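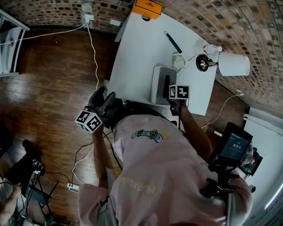
Hesier handheld gripper pair in use at a tabletop station, marker cubes fitted.

Hesier Handheld Gripper Pair, with marker cubes
Sold by Mornen. Price: $637 per pair. Spare cube: $19.
Reviewed 16 Sep 2026

The listing promises "robot-ready demonstrations from day one." I'd take that with some salt. What you get is two black hand-held grippers, two white cubes with black marker patterns, and a login for the Driver software. You hold one gripper in each hand, do the job yourself, and the software works out where your hands went from the cubes. The overhead camera is extra, and so is the mount.

The grippers are fine. Small things like pens, jars and little boxes are what they're made for, and reaching down into a narrow container is easier than I expected. The jaw opens 40 mm, so forget mugs.

Tracking is where I'd slow down. The seller quotes 200 recordings per charge but never says how many come out usable. Cross your arms or lean in and your own head can hide a cube from above - the manual gives this one sentence. A second camera helps. Guess who sells one.

Driver exports cleanly, but only to its own format unless you pay for the upgrade. The older Villalobos kit had open export and worse grips. I'd still look for one used before paying full price here.

In the box: 2 grippers, 2 cubes, charging cable, printed setup sheet
Not in the box: camera, mount, table clamp
Returns: unopened only
Warranty: one year, cubes excluded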